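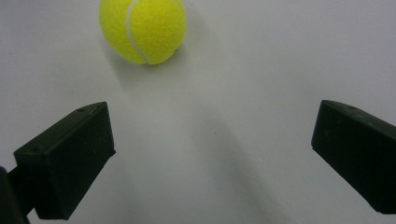

Chapter 10
How Well Does a Ball Bounce?

Most people will tell you that a new tennis ball bounces better than an old one. They may be right. Ask them how they know, though, and you will usually hear that everyone knows it, or that it says so on the tin. Neither answer is much use to us. In this chapter we treat claims about balls with the same suspicion we applied to spring balances in Chapter 2.

Start with the ball at rest on a table. Its weight pulls it down and the table pushes it up, and the two forces are equal. Students often accept this too quickly. How can a table push? Press your thumb on a thin ruler laid across two books and watch it bend. A table bends too, by far less than you can see, and so does the underside of the ball. Whether you find that convincing should depend on the measurements in Section 10.1, so hold back your agreement until then.

Next, the felt. It is often said that the fuzz slows the ball through the air, and also that it makes the ball grip the ground. These are two separate claims and they need two separate tests. A ball with its felt shaved off is lighter as well as smoother, so a simple race between the two proves very little.

Marjatta Kauppinen's class dropped one ball 15 times from the same height on to a stone floor. The highest rebound reached 68 centimetres, and the class wrote that figure down as "the bounce". Yen-ting Tai, who was reading the ruler, objected that the other drops had gone lower and had been left out of the report. We side with Yen-ting. One good result picked from many is a poor sort of evidence – and it is very common in advertising.

Before you read on

Write down how high you expect a tennis ball to rebound when dropped from your own shoulder height. Give a lowest and a highest value. Do not change them later.

Key words: weight, contact force, rebound height, drag, friction, fair test

10.1 Pushing back

Lay a ruler across two books so that the middle is unsupported.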